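Speaker notes: "What the wrist camera is for"
Tito project, software part. Speaking time 20 minutes, questions after.

Start with the problem and not with the team slide. Our planner needs to know two things before it closes the hand on cloth: where the cloth is, and whether the cloth it sees is one item or more. The head camera gives a good answer to the first and a weak answer to the second. So Feven Zeleke added the wrist stream in February. Say her name here, she did most of the driver work.
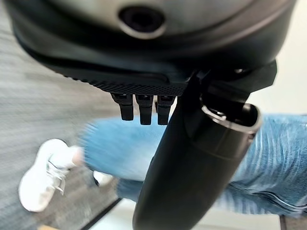
Blur is the subject of this part. Go slowly, people in perception will want details. When the arm swings, the exposure is too long for our indoor light, and everything behind the jaw becomes horizontal streaks. Our old filter looked at sharpness over the full picture and it was fooled by the gripper itself, which keeps its place in the view. Now we mask the gripper first and measure only the rest. With jeans and a white sneaker in the background, as in this one, there are still strong edges, so the score must be compared with the arm speed from the joint encoders. If the arm is fast, we drop the image from the grasp estimate and keep it in the log. Mention that the log holds 3000 pairs from both cameras and that Wubit Demissie labeled 345 of them by hand.

Next, grasp selection. (Drink water.) The old version took the highest point of the pile. This is simple and it works well with one towel. With two garments in a basket, the highest point is often a fold that belongs to the item on top, but the fingers may go deeper and take the second item also.
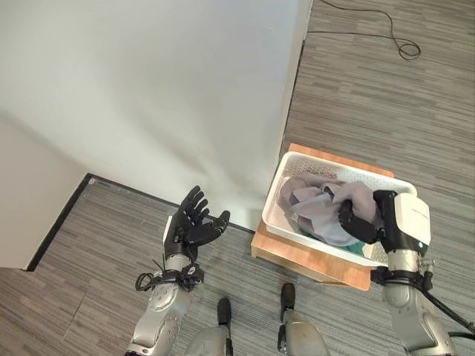
We therefore ask the model for a fold and not for a point. A fold has a direction, and the fingers should come across it. The color split is done before: gray cloth and green cloth get separate masks, and the approach depth is limited by the border between them. Say clearly that this fails when both items have the same color. Do not hide it, somebody will ask.

Then the state machine. Four states: approach, pinch, lift, present. The other arm has no task before "present", it holds an open hand at a waiting pose. Ulises Ríos wanted the two arms planned together from the beginning. We tried this, and planning time was too long for the small computer. Now the second arm is a fixed obstacle for the first one until the lift is finished. Explain the obstacle list: wall, stool, own feet. The feet were missing in the first version of Erkitz, our planner.
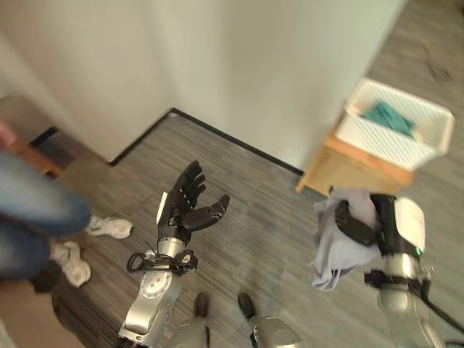 Ibsa Birhane asked at the rehearsal why we do not check the grip by force alone, and remarked that a light cloth weighs almost nothing, so the answer should be on the slide and not only in my head. Wubit Demissie replied that the force value is inside the sensor noise for thin fabric. I agree with both. The answer for the talk: we use color in the hand region after the lift, and force only for heavy items.

Results slide: 69 trials, one basket, one room. Say this limit before you say any good word.

If time is short, skip the calibration slide. Last slide is the repository link and the open issues. Leave it on the screen during questions.

Contact: Tito software group | Copyright Tito project | Back to top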